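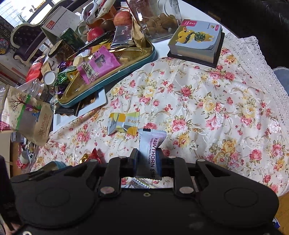

Snacks and "natural" claims: your questions

Does "natural" on a wrapper mean anything?
Less than you'd hope. It tells you very little about sugar, salt or how much was done to the food on its way to you. Read the back before you believe the front.

Is fruit candy better for me than regular candy?
Sometimes, a little. Often it's fruit puree plus plenty of added sugar. Find the "added sugars" line on the label – if it's high, you're eating candy.

What does "flavor" mean after the name of a fruit?
It describes the taste. It doesn't promise much of that fruit, or any. Check the ingredient list, which runs from most to least by weight.

A snack says it helps digestion. Should I believe it?
I wouldn't without seeing a decent study in people, using the amount in one serving. "Used for 2,000 years" is not a study. People used lead pipes for a long time too.

My coworker swears by the Fivovum bars. Is she wrong?
She may well feel better. She also told me she quit soda the same Monday, so I'd like to know which one did it.

Are small packs a good way to eat less?
If you stop at one. Check the serving size first. A bag that boasts 42 calories per serving and holds several servings is playing games with you.

Do you take money from snack companies?
No. Morikawa offered us a box of samples once and we sent it back.

Who answers these?
Meinir Meredith writes them and Othmane Tazi checks them. Neither of us is a doctor – if you take medicine or have allergies, ask a pharmacist.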